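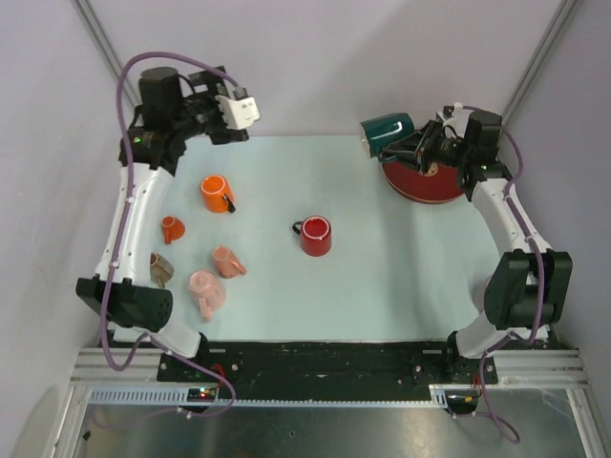

Theano Drakos
Research engineer, Lalov bench

Search the manual
Enter a term Go

Section 4. Running the mug and plate test

The mug and plate test measures how well a trained policy copes with objects lying in positions it did not see during training. The Sturnari method trains on recordings made by a person guiding the two arms. This section covers the bench set-up, the trial itself, and how to score it. Read Section 3 first if the arms have not been calibrated.

What the test asks for

A trial starts with mugs and cups spread over the blue tabletop and a plate near the back. The policy has to pick up one mug and bring it to the plate. In the trial at the top of the page, the right arm has the dark teal mug on its side in the fingers, over the red plate. The red mug in the center is upright, while the orange and pink ones are lying down. Mixed poses like these are what the test is for. A layout with every mug upright is used only for the warm-up in step 5.

Setting up

1. Switch on both arms and wait for the green light on each gripper.

2. Check the purple cables. Each one should run down the outside of its arm with enough slack for the wrist to turn.

CAUTION: Do not tie the cables tight against the white links. The wrist will pull on the connector at full reach.

3. Wipe the tabletop. Stickers or marker lines left from other work will change what the cameras record.

4. Load the policy. Use the Zokov launcher and select the checkpoint saved at the end of training. Write the checkpoint name in the run log before you start.

5. Do one warm-up trial with a single upright mug. Do not score it.

Placing the objects

6. Set the plate near the back right corner.

7. Place the mugs from the printed layout sheet. The sheet gives a position and a pose for each mug, either upright or on its side, and a direction for the handle.

8. Take your hands out of the enclosure and close the log entry for the layout.

Note: Mugs may sit close together, and one may be partly hidden behind an arm. Leave them where the sheet puts them. Moving a mug to give the camera a better view makes the trial useless for comparison.

Running a trial

9. Start the policy and the recorder together from the launcher.

10. Keep clear of the table until both arms have gone back to rest.

CAUTION: The arms can change direction without warning when a grasp fails. Use the stop button if an arm presses a mug into the tabletop. Do not try to pull the mug free.

11. Mark the result. A trial counts as a success only if the mug is on the plate and the gripper has let go. A mug resting on its side on the plate still counts. A mug touching both plate and table does not.

12. Repeat until you have 100 scored trials.

Results for comparison

Our reference policy was trained on 1605 recorded demonstrations. In 100 trials it succeeded in 88 when the target mug started upright. With the target on its side, a separate set of 100 trials gave 41 successes. Most of the failures in the second set came at the grasp, with the fingers closing on the curved wall of the mug and slipping off. The Bangash baseline was scored under the same rules, and its numbers are in Section 6.

If your upright result is far below ours, repeat the camera calibration before you retrain anything.

Comments

Wichai Phetsri
Does step 11 count a drop from a height? We had a mug fall and land on the plate.

Theano Drakos
Yes, if it stays there. Put "drop" in the notes column so it can be filtered later.

jlm_bench
The layout sheet for set 4 has two mugs in the same spot.

Theano Drakos
Fixed in the February version. Please download it again.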